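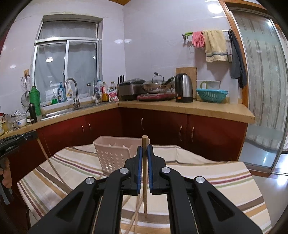 Figure 9.1 Wooden chopstick held upright over a striped tablecloth.

Chapter 9
Lost Traps in Recreational Crab Fisheries

Chapter outline
9.1 The Skendmont Bay cleanup
9.2 How a trap gets lost
9.3 What a lost trap does
9.4 Escape panels and release cords
9.5 Estimating the number of lost traps

After reading this chapter you should be able to
explain the main ways a recreational crab trap is separated from its owner
define ghost fishing and describe how rebaiting keeps it going
compare a rot cord with a hinged escape panel
read a recovery table and say what it leaves out

Terms to know: buoy line, derelict trap, ghost fishing, rebaiting, rot cord, soak time, escape ring

9.1 The Skendmont Bay cleanup

Skendmont Bay is shallow, muddy on the bottom, and popular with people who crab from small boats. The season there closes at the end of November. For two weeks afterward the bay is closed to all traps, and anything still in the water is treated as abandoned and may be removed by crews holding a recovery permit.

In the first year of the closure, crews pulled 656 traps. Many were still marked with a buoy and could probably have been found by their owners. Others had no line at all and were located with side-scan sonar, then brought up with a grapple. Of the total, 132 held at least one live crab when they came over the rail. A smaller number held fish, mostly small bottom dwellers that had gone in after the bait or after the crabs.

Mwangi Kaijage, who ran the sonar survey, kept a separate log of where each trap was found. When the positions were plotted, the traps fell into two groups. One group lay along the edges of the marked channel. The other lay in a band off the Pirnow River mouth, where outgoing current is strongest after heavy rain. Very few came from the flats in the middle of the bay, even though that is where most people set their gear.

This pattern is the starting point for the chapter. If traps were lost at random, we would expect to find them where most traps are set. They were found somewhere else, and the two places point to two different causes.

9.2 How a trap gets lost

A recreational crab trap is usually a wire box with funnel openings, a bait well, and a line running to a float. The float is the only part the owner can see. Once the float is gone or out of place, the trap is as good as lost, even if it sits in ten feet of water.

Propeller cuts. A boat passing over a buoy line may catch it and cut it. The risk is highest where traps are set near a channel, and it goes up when the line is longer than it needs to be. Extra line floats at the surface at low tide and drifts in a loop several feet from the buoy. A skipper who steers clear of the float may still run over the line. Sinking line, or a small weight clipped partway down a floating line, keeps the loop under the surface.

Current and waves. A light trap on a soft bottom will walk. In a strong current the float is pulled under, and it may stay under for hours. Owners who come back at that stage of the tide often decide the trap has been stolen. Some of these traps do come back into view at slack water, but others move into deeper water where the line is too short to reach the top.

Worn parts. Knots slip, and old floats crack and fill. Line that has spent several seasons in the sun loses strength long before it looks bad. In the Skendmont recovery the crews noted line condition for every trap that still had any, and frayed or chalky line was common.

Leaving the gear behind. Some traps are simply not picked up. The owner leaves town, sells the boat, or runs into a stretch of bad weather at the end of the season. The word "lost" is used for these traps too, although the cause is different and so is the remedy. A stronger line does nothing for a trap that was never going to be collected.

Because the causes differ, managers sort recovered gear before drawing conclusions from it. A cut line has a clean or chopped end. A worn line has a long, tapered, fuzzy end. A trap with its line and float whole was either moved or left.

9.3 What a lost trap does

A derelict trap keeps catching for as long as its walls hold and its funnels stay open. This is called ghost fishing. The first crabs are drawn by the original bait, which is gone in a few days. After that, the animals inside become the attraction. A crab that dies in the trap is bait for the next one. Researchers call the process rebaiting, and it can go on for a long time at a low rate.

Not every crab that goes in stays in. Small ones leave through the escape rings, and larger ones sometimes find their way back through the funnel. For this reason the count of animals in a recovered trap is a poor measure of how many it has killed. It shows who was inside on one day. To measure the loss over time, someone has to return to the same trap again and again without disturbing it.

Savita Jaiswal did this in Rezaei Inlet with traps she set on purpose, unbaited after the first week, and checked by divers. She marked each crab with a numbered tag. Her results showed heavy catches early, a long slow period, and then a rise when the water warmed and crabs became more active. A trap that looked finished in winter was catching again by late spring.

Lost traps also cause trouble that has nothing to do with catch. A wire trap dragged across a grass bed leaves a bare strip. Loose line wraps around shafts and rudders. On hard bottom, by contrast, an old trap may become covered with growth and shelter small animals, and there is some debate over whether such traps should be pulled at all once they can no longer hold a crab.

9.4 Escape panels and release cords

The simplest way to end ghost fishing is to build the trap so that it opens by itself. Two designs are in general use.

A rot cord is a length of untreated cotton or similar fiber that holds the lid or part of a wall closed. In the water it weakens and breaks, and the opening is left free. Rot cord is cheap and easy to replace. Its weak point is that breakdown time depends on the water. Cord that parts in a month in a warm bay may last much of the winter in a cold one. Some owners also replace it with nylon after it fails once during the season — a repair that takes a minute and defeats the purpose of the cord.

A hinged escape panel is a door cut in the side wall and fastened with a link that corrodes. The door is larger than the gap left by most cords, and it is less likely to be blocked when the trap lies on its side. Panels cost more and must be fitted carefully. If the hinge binds with growth, the link can fail and the door will still stay shut.

The Aver trap, used as the worked example later in this chapter, combines the two. Its panel is held by cord at the top and swings on rings at the bottom, so the weight of the panel helps to open it when the trap is upright. As you read, consider what happens when it lands upside down.

9.5 Estimating the number of lost traps

Recovery counts give a minimum. Crews find only what they pass over, and they pass over only part of the bay. Suppose a permit area allows 400 traps in the water at one time. Knowing how many were recovered at the end of the season does not tell us what share was lost, because owners replace missing gear and set the new traps in the same area. The number set over a whole season may be well above the number allowed on any one day.

Two kinds of information are needed: how many traps owners say they lost, and how much of the bottom was searched. The next section begins with the owner survey and the problem of memory.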